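Reading time: 2 minutes

3. Small habits at the desk

3.1 Eating and the written record

Most of the material we have on office lunches comes from people asked to remember them, and people remember lunch badly. At Sternico, staff who filled in a diary at the time gave a duller picture than those who filled in a form at the end of February. The form recalled soup. The diary recalled crisps, at ten in the morning, and then again.

We therefore set aside the end-of-month forms and worked from the diaries alone, 800 entries from Sternico and 2000 from Drusum. The imbalance is regrettable. Drusum employs people who like filling things in.
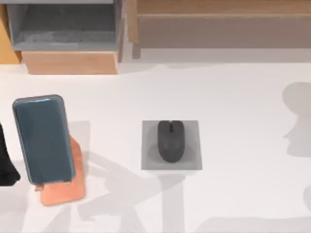 Entries were sorted by what the writer was doing while eating. The commonest answer was "reading", a word that covered everything from a pension letter to the back of the packet. Where a writer gave two activities we kept both, which pleased the purists and spoiled the totals. Writers who claimed to be doing nothing except eating were rare at both firms, and at Drusum they tended to be on the point of retiring.

Telephones deserve a word. Earlier work, much of it gloomy, treats the phone as the thing that ended lunch. Our diaries suggest lunch was in poor health already. Several writers mentioned propping a phone up so as to have both hands free for a sandwich, and they described this with some pride, as one might describe a shelf.

3.2 Sweet things in the afternoon

The second peak came at three o'clock and belonged almost wholly to pudding. We had expected biscuits. What we found was a steady trade in things eaten from cups, bought on the way back from somewhere else and entered in the diary under "drink".

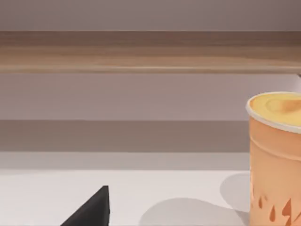
The coding scheme, borrowed from the Van Damme survey, offers only "food" and "drink" and is firm that no entry may be both. Our 2 coders agreed on nearly everything apart from smoothies, on which they ceased to be civil. In the end anything that needed a spoon was food (Figure 2). Custard went through without debate. Trifle was referred upwards and has not come back.

A third firm, Zernar, withdrew before the afternoon diaries were collected, saying that its staff did not snack. Its morning diaries, which we had already read, are discussed in Section 4.

Questions about this paper: use the contact form. All rights reserved. Back to top

We use cookies to remember your settings. Accept / Manage choices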